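3.2 Workcell and task setup

The cell was built in a shared workshop in Dultinitz, on a bench that other members also use, so the whole structure had to be light enough for two people to lift off at the end of an evening. We used slotted aluminum extrusion for the base and corner posts, and lined the walls with gray marble-patterned tile. The floor has a darker stone texture. We chose the two patterns to give the policy a background that is neither blank nor uniform, as plain white panels in our first build (Hetier) led to poor transfer when the cell was moved to a different bench.

Two arms are mounted at the front of the cell, facing the back wall. Each ends in a black gripper. Small circuit boards and wiring sit on the base rail at the front of the cell, where they can be reached without taking a panel off. Leader arms are clamped to a separate table and are not part of the cell.

The main task, which we call Elside, is to clear bottles from the floor into a lined trash can standing against the back wall. Figure 3 shows the cell with bottles still on the floor and both arms extended over the work area.
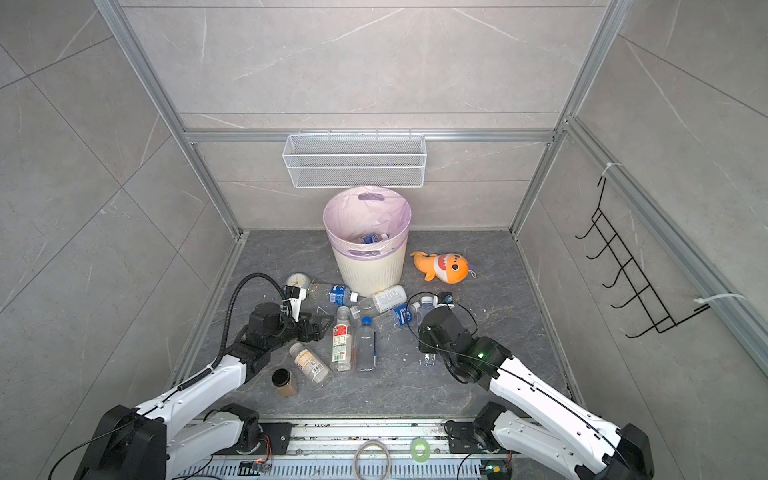 Figure 3. The two-arm cell during the Elside task.

Bottles were collected from the workshop kitchen and differ in size, label and cap. Clear bottles without a label are the hardest for the perception model, and we kept at least one in every layout. Objects that are not bottles are left in the cell as distractors, among them a small alarm clock and an orange plush shark. The operator was told to leave these where they lay unless they blocked a grasp.

We recorded 200 demonstrations in March. Of these, 163 were kept after review. The rest were dropped for cable snags, missed frames, or a bottle ending up outside the reach of both arms. Each episode was capped at 700 control steps, and an episode that reached the cap was treated as a failure even if only one bottle remained.

The can liner gave more trouble than expected. When the rim was not folded fully over the edge, bottles caught on it and rolled back onto the floor. We now check the fold before each episode and replace the liner when it tears.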